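okay, jacket thread. I've been learning to sew linings for most of a year and I have Opinions now 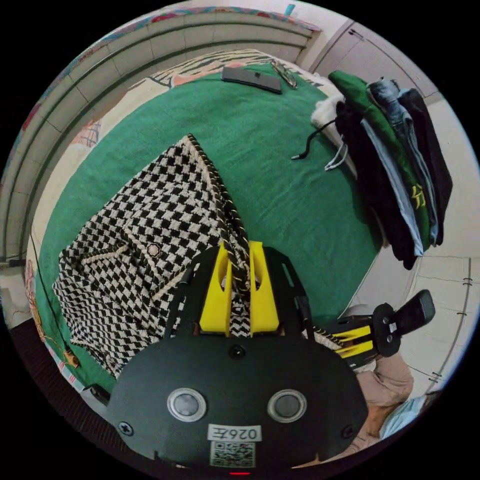 houndstooth with the braided trim, laid out on the green blanket

1/ Some background for new people. I started with curtains, moved on to a skirt I never wore, and then last November I decided I was ready to reline a thrifted blazer. I was not ready! I finished it anyway and the left sleeve twisted like a candy wrapper.

2/ Since then I've done nine of them. Jackets, a couple of coats, one vest that barely counts. Most came from the Hernine thrift store, where the good wool gets shoved in with the bathrobes for some reason.

3/ The thing that got me hooked is how cheap good old fabric is when the lining is shredded. People try it on, their hand goes through the armpit, and back on the rack it goes. I paid 20 dollars for a camel coat that feels like a cloud.

4/ Okay, checks and tweeds. If you've only ever sewn cotton, the first cut into a loose weave is going to scare you. It frays while you look at it. Serge or zigzag the raw edges before you do anything else, including admiring it.

5/ Pattern matching! You don't have to match everything. I match center front, side seams if I'm feeling generous, and the top of the pocket flaps. Small houndstooth is pretty forgiving, big plaid will make you cry at the kitchen table.

6/ Trim. I love a braided edge so much. I also think it's the fastest way to make a plain jacket look like you have a lunch reservation somewhere.

7/ Sew it on by hand. I know, I know. I tried it on the machine once and the foot squashed it flat and pushed a little wave along the whole front. Took me a whole evening to pick out.

8/ What works for me is catching the underside of the braid with tiny slanted stitches, thread matched to the braid and not the jacket. Ease it around the corners. If you pull it tight the fronts curl in toward you and they stay that way.

9/ Someone in my replies wanted to know how to finish the ends of the braid. Dab of fray glue, let it dry all the way, then tuck the end inside the seam. If there's no seam to tuck it into, butt the two ends together somewhere nobody looks (under the collar is great).

10/ Lining fabric. I use Bemberg when I can afford it and whatever's in the remnant bin when I can't. Polyester is okay in a light jacket. In a heavy one you'll be roasting by the time you get to the bus stop.

11/ I've been ordering from Tokmont and I'm mostly happy. Colors are true, shipping is slow, and the rayon comes folded so hard that the creases took three pressings to get out. I'd still order again.

12/ PLEASE put a pleat down the center back. It looks like a mistake when you're cutting it, and it's the only reason you'll be able to reach for the steering wheel without hearing a rip.

13/ Pressing matters more than sewing, sorry. Wool wants steam and a press cloth, and then it wants you to leave it alone until it cools. I use an old dish towel. Lint everywhere, don't care.

14/ Bit of a tangent – I counted my button jar the other night because I couldn't sleep. 438 buttons. The number of matching sets of five is pathetic. If you need one single anchor button, come see me.

15/ Anyway, if you only do one thing to an old jacket, change the buttons. Took me ten minutes on the camel coat and my sister thought it was new.

16/ Things I still can't do well: bound buttonholes, sleeve vents, and any collar with a point on it. Mine come out like two different people made them.

17/ The Jabłońska book that everybody recommends is good on collars, by the way. The drawings are tiny but they're clear. Library copy, I've renewed it so many times I should just buy one.

18/ Next up is a gray herringbone coat with a lining that's basically confetti. I'm going with mustard yellow inside. My mom says it's too much – she has been wrong about this before.

19/ If you want my lining checklist I'll type it up properly on 28th May when I have a free day. Reply if there's something you want in it

20/ and yes I will do a post on shoulder pads, stop asking lol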